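Looking After a Stone Counter, the Drawers Under It and the Floor in Front

Kitchen tips: surfaces and storage

A speckled granite counter hides a lot. Crumbs, dried drips and a thin film of cooking grease all disappear into the gray and white pattern, and the first you know of it is when you set down a clean dish towel and it comes up with a smear. The same goes for a pale, shiny floor, except that it works the other way and shows you everything. I have had both for years, and most of what follows comes from keeping the two of them in decent shape without spending the whole weekend at it.

Start with the light. Open the blinds, get your eyes down near the level of the counter and look across the stone toward the window. Dull patches in the shine are grease or soap film. Do this in the morning if your window gets morning sun. Ceiling lights are less useful because they come straight down and flatten everything.
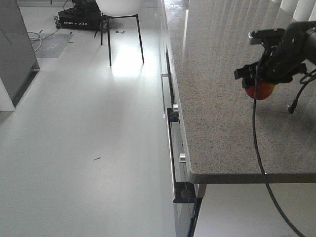

Marlene Farías

Fruit is one of the worst offenders on a counter, and people rarely suspect it. A whole apple does no harm sitting on sealed granite for an afternoon. A cut one does, and so does a bruised one that has started to weep. Apple juice is acidic and sugary. The acid is hard on the sealer over time and the sugar dries into a tacky ring that picks up dust. Wash your apples, dry them, and put them in a bowl. Cut them on a board.

Daily wipe-down

Use a soft cloth, warm water and a drop or two of dish soap. Wipe, then wipe again with a second cloth and plain water, then dry. The drying matters more than the soap. Most of the cloudy look people complain about on polished stone is soap that was never rinsed off, plus minerals left behind by hard water.

Skip vinegar, lemon juice and anything sold for bathroom scale. Skip scouring powder too. For dried-on food, lay a wet cloth over the spot, go do something else for ten minutes, and come back with a plastic scraper held nearly flat.

The front lip of the counter gets missed. If yours has a thick rounded edge, run the cloth along it and then underneath it, where drips hang and dry. I found a line of old syrup under mine that must have been there since the previous October. It took three rounds with a wet cloth.

Checking the sealer

Put a spoonful of water on the stone and leave it for 15 minutes. If it is still sitting up in a bead, the sealer is fine. If the stone has gone dark under it, let it dry overnight and reseal. Try two or three places, especially beside the sink and next to the stove, because those wear first. I use the Pasico stone sealer, which is thin and easy to spread and does not smell much. A small bottle has lasted me 2 full coats with some left over. Put it on with a lint-free cloth, give it the time on the label and buff off every bit of the extra. Sealer left to dry on the surface turns into a haze that is a nuisance to get off.

If you have an older etched spot, leave it alone unless you are ready to do the job properly. I have seen 400 grit paper suggested for rough spots on granite. On a polished top it will leave a dull patch that is far more visible than whatever you started with. Call someone who does stone.

Drawers and their handles

White cabinet fronts get dirty in one place, and that is right around the handles. Small round or cylindrical handles are the worst for it, as your knuckles brush the front every time you pull. Wipe a hand-sized area around each one weekly with the same soapy cloth you used on the counter. Go behind the handle with a cotton swab.

While you are down there, try each handle for wobble. The screw is on the inside of the drawer front. Hold the handle still with one hand and turn the screw with the other, and stop as soon as it is snug. If it keeps working loose, take the screw out, put one small drop of removable thread glue on it and put it back. I replaced one stripped set with handles from Rosness, and the only trouble was that the screws supplied were too long for my drawer fronts. Measure the thickness first.

Drawer rails need less than people think:

Pull the drawer all the way out and set it on a towel.
Vacuum the rails with the crevice tool.
Wipe them with a dry cloth.
Check for a loose screw at the back, where the weight is carried.
Put the drawer back and slide it a few times before loading it.

Do not spray cooking oil on them. It works for a week and then turns to glue with the crumbs in it. If a drawer still drags after cleaning, use a dry silicone spray, sparingly, on the moving parts only, and keep it off the floor. Silicone on a glossy floor is as slick as ice and it does not come up with water.

A drawer that will not quite shut is usually caused by something that has gone over the back. Take out the drawer above as well and look down with a flashlight. In my kitchen it has been a measuring spoon, a takeout menu and the same bag clip more than once.

If you use a child latch or a clip on the drawer, clean around it when you clean the handle. The adhesive kind collects a dark line along the edge of the pad. Rubbing alcohol on a cotton swab will lift the line, but test it on the inside of the cabinet first. Painted fronts can soften.

The floor

Glossy gray floors look wonderful for an hour after mopping. Then someone walks across in socks. What helps is getting the grit up before any water goes down, and using less water than you think.

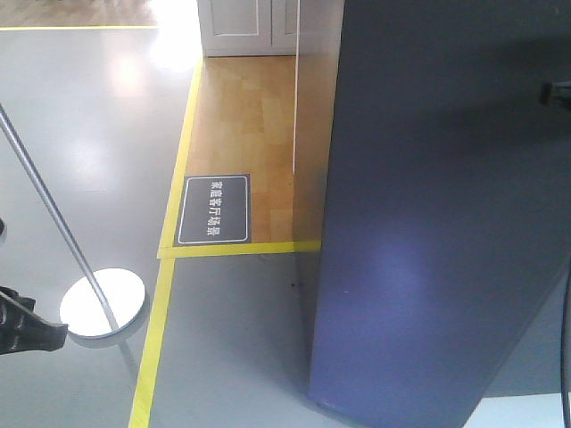 Dry mop first with a microfiber pad. Go with the length of the room and finish at the door. Then damp mop with warm water and a floor cleaner that leaves nothing behind. I have been using Zoreo, mixed weaker than the bottle says, and I get fewer streaks that way. Wring the pad until it no longer drips. Change the water when you can't see the bottom of the bucket.

Where a hard floor meets wood planks, treat the line as a real border. Mop the hard side first and stop short of the joint, then use a barely damp pad on the wood and dry it right away. Water that sits in the joint swells the edges of the planks and they do not go back down. If you want a reminder, or if somebody else in the house does the mopping, run a strip of colored tape along the joint. Yellow shows up well against both. Floor tape should come up clean if you change it before it gets old, and any glue it leaves behind on the hard side can be rubbed off with a little mineral spirits on a rag. Use something milder on the wood.

Scuffs from shoes come off most shiny floors with a clean tennis ball or a dry melamine sponge used very lightly. Press hard with the sponge and you will take the gloss down with the scuff. Furniture marks are better prevented — felt pads on chair legs, replaced as soon as they flatten out or pick up grit.

Cords

Any cord that hangs over the front edge of the counter is going to get caught on a drawer handle sooner or later, and whatever is on the other end will come with it. Keep cords toward the wall and take up the slack with a hook-and-loop strap. Unplug small appliances before wiping under them. Wipe the cords too, with a damp cloth, well wrung out, and let them dry before plugging anything back in. They get as greasy as the counter does.

How often

Counter, handles and the floor in front of the sink: every evening if you cook, and it is a short job once you are in the habit. Underside of the counter lip: once a month. Rails: twice a year, or when something starts to stick. Sealer test: spring and fall.

Keep the counter cloths and the floor pads apart, and wash both without fabric softener, which coats the fibers and leaves streaks on stone and floor alike.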